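Household Water Use and Greywater Potential in Small Apartments
Ona Lukoševičius and Tuấn Hoàng
Project report, Residential Water Systems
Submitted 2/19/23

3. Method

Laundry was treated separately from showers and sinks. Shower and sink flow is spread over the day, while a washing machine discharges its water in short bursts at the end of each wash and rinse phase. A storage tank sized from daily averages will overflow during those bursts unless the inlet is buffered.

We read the cold water submeters in the Alcombe building at 30-minute intervals for two weeks in June. The building has no hot water submeters, so the hot share was estimated from boiler gas use and is the weakest figure in the data. Tenants kept a paper log of laundry start times. Where the log and the meter disagreed, we used the meter.

Discharge was measured by routing the drain hose into a graduated barrel. Each machine was run on its normal cotton program with a mixed load. Water was sampled at the first drain and at the final rinse, then tested for pH, turbidity and conductivity on the same day. 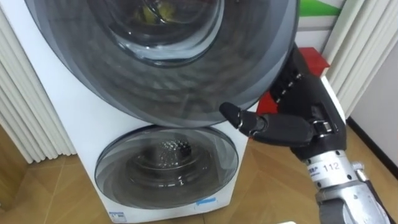
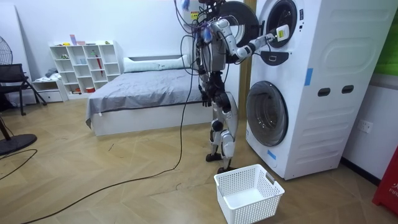
Washer with two round doors, one above the other.

4. Results

The two drain phases differ enough that they should not be handled as one source. First drain water was cloudy in every sample and carried most of the detergent. Final rinse water was close to tap water in conductivity and only slightly above it in pH. Lint was present in both and clogged our 104-micron screen before the end of the first week. A coarser screen ahead of it solved the problem but has to be rinsed by hand.

Laundry was clustered on weekend mornings. The largest single event was three machines draining within the same meter interval, which filled the barrel used for the buffer test and sent the excess to the floor drain. With a 700-liter buffer the same event would have been held completely. We could not test this directly because the basement door at Alcombe is too narrow for a tank of that size.

Toilet flushing was the only reuse we considered. Garden use was left out: the building has a paved yard, and local rules on surface application are unclear. Flush demand was steady through the week and did not follow the laundry peaks, so part of any stored water would be held into the following week. Stored samples began to smell on the second day. The Witkowska method, which we used for sizing, assumes a holding time of one day and therefore gives a tank that is too large for the water that can safely be used.

5. Sources of Error

The submeters record whole liters only. Short draws from a faucet can be missed in one interval and counted in the next. This does not affect the totals but does flatten the peaks.

Two apartments dropped out of the log after the first week. Their meter data was kept and their laundry events were identified by flow pattern alone.

The turbidity meter was recalibrated once, after the fourth set of samples. Earlier readings were not corrected.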